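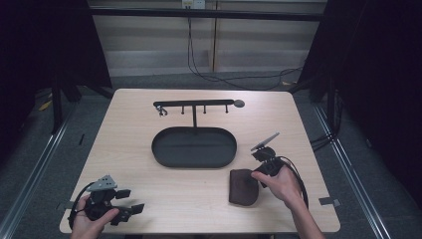 Kallanari Household Words

A word list of everyday home talk, in plain text tables

What you get

Kallanari is a collection of the words people use at home for ordinary things: the drawer that holds batteries and string, the last slice nobody wants to be seen taking, the good towels. There are 1,285 entries, gathered from families who speak a mix of English, Turkish, Finnish and Swiss German around the kitchen table. Some are old dialect words, some are borrowings that got bent out of shape on the way in, and quite a few were made up by a four-year-old and simply stuck (these are my favourites!).

We started because Tuulikki Lindqvist and I couldn't agree on what to call the crusty bit at the corner of a baked pasta. She had a word for it, I had a different one, and our neighbours had two more. By the end of that winter we had a shared spreadsheet with far too many colours in it, and this release is the tidy version.

Files

entries.tsv – the main table, one row per word
homes.tsv – one row per household, with languages spoken and broad region only
notes.txt – longer stories that wouldn't fit in a table cell
spelling.txt – how we settled on spellings for words that had never been written down
changes.txt – what moved between releases

All files are UTF-8 with tabs between columns. Please open them in something that respects the encoding, as the Turkish dotless ı gets mangled by older spreadsheet programs and then spreads through the whole column.

Columns in entries.tsv

word – the headword, in the spelling the family preferred
meaning – a short gloss in English
source_lang – our best guess at where it came from, or "home" if it was coined in the family
home_id – links to homes.tsv
who_says_it – everyone, adults, kids, one person
sure – yes, mostly, no
room – where the word tends to get used, if there's a pattern

The room column was Liesl Schnyder's idea and I was against it for weeks. I'm glad I lost. Hallways turn out to be wonderfully rich. People have special words for the spot where keys go, for shoes that are nearly but not quite put away, for the coat that has hung there so long it belongs to the wall. Kitchens still win on sheer volume, of course. Laundries are a bit thin, and we'd love more.

How the words were gathered

Most came from long, rambling chats over tea, usually with more than one generation in the room. We asked people to walk us through an ordinary day and wrote down anything that made us stop. Asking straight out for "family words" hardly ever worked, but the moment somebody had to explain where the scissors lived, off they went.

Şükran Başaran ran the Turkish-speaking visits and checked every gloss against her own notes. Bülent Canpolat did the second pass, and has an amazing ear for which Black Sea village a vowel has come from. Around 600 of the entries have been confirmed by at least one other member of the same household. The rest have sure set to "mostly" or "no", so filter on that column if you need the firmer ones.

Things to watch out for

The homes are not a fair sample of anything. They're friends, friends of friends, and people who answered a card on the library noticeboard. Please don't use the table to work out how common a word is in a whole city or country.

We have 72 entries where two families gave the same word with opposite meanings. Both rows are kept. There's a word for "tidy enough" in one home that means "a disgrace" in another, and I could happily read about that all day – the notes file has both sides.

Names of people have been taken out. Pet names for people are left out too, even the lovely ones, as they felt too private.

Spelling follows Australian habits in the glosses (colour, favourite, tidy-up with a hyphen). Headwords are left alone.

Adding your own

Send a row in the same column order, or just write to us in ordinary sentences and we'll make the row for you. Half-remembered words are welcome. If your gran said it and you're the only one left who knows it, put "one person" under who_says_it and tell us whatever you can.

Please check with the rest of the household before sending.

Licence and citation

Free to use, share and change, as long as you credit the project. Cite as: Başaran, Canpolat, Lindqvist and Schnyder, Kallanari Household Words, release 5, 2025-03-15.

Still to do

Recordings, if we can find a quiet room
A proper pass over the Swiss German spellings
Words for leftovers, sorted by how many days old they are
Merge the two rows for "the other remote"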